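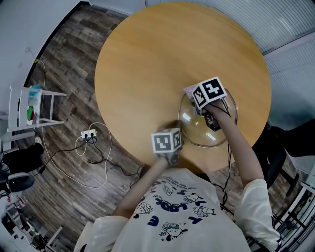

Slide 1: The table

Leave this up while people find seats. Don't talk over it. Start when the door closes.

Good afternoon. I'm Hazel Lindgren. I ran operations for a linen and table service company for most of my working life, and I now get paid to read automation proposals and tell the owner whether to sign. Mostly I tell them to wait.

On the screen is a round table, a clear bowl, and something small and folded, pink and white, held in a gripper. Please notice whose hands the grippers are in. A person is standing at that table and leaning over it. The eyes and the shoulders are human, and so is whatever decides what the job is.

I want to ask one question this afternoon and keep asking it. How much of the chore is the machine doing?

Slide 2: What I was promised

(Pause for the brochure quotes. Let them read.)

The Hultico proposal landed on my desk in October. It said a two-armed unit would fold napkins, set them out and stack glass bowls, with "minimal supervision." I asked what minimal meant. It took 2 phone calls to get a person who would answer, and the answer was one attendant per unit, full shift.

We already had one attendant per table. She folded the napkins.

Slide 3: Cloth

Cloth is the part I'd ask you to be hardest on. A carton has corners and it keeps them. A napkin has a different shape every time you put it down. Pick it up by the wrong layer and you've unfolded it.

When a vendor shows you folding, ask who laid the cloth out before the arm started. At the Pirkon demonstration it arrived flat and square to the table edge. I asked for one to be dropped in a heap. They were polite about it. We moved on to the next station.

(If someone says towels are solved: ask which towels, and out of what basket.)

Slide 4: Clear things

Look at the bowl again. You see it by its highlights, and through the rest of it you see table. Move a lamp and the highlights move. People handle this without thinking, partly by eye and partly by feel, and they know how hard they can squeeze. I've had glassware demos where every glass had a strip of tape around the rim. I don't rent out taped glasses.

Slide 5: Counting it fairly

Otis Abernathy and I wrote a test we now ask every vendor to run. It fits on one page. 44 items, mixed cloth and clear ware, tipped out of a bin by our person and not theirs. No rearranging. Every touch by a human goes on the sheet, including the nudge that "doesn't count."

Best result so far was Jirkent. 7 touches on the cloth alone, and they stopped before the bowls. I'll give them credit for running it and for letting me say so. Harb wanted to send a video.

Slide 6: What I'd believe

I don't think the work in that first picture is foolish. A gripper in a human hand is a fair way to learn what a gripper can and can't take hold of. My complaint starts when something like it gets to the sales deck and the person has been cropped out.

So, before you sign:

Ask for an hour without cuts.
Bring your own items, stained ones too.
Find out who resets the table and what they're paid.
Get the price of the attendant in writing, next to the price of the arm.

(Skip the cost slide if we're past 5 minutes over. Otis has handouts.)

Slide 7: Questions

Someone will ask when. I don't have a year for you. Run the page on your own floor and send me the sheet, touches and all.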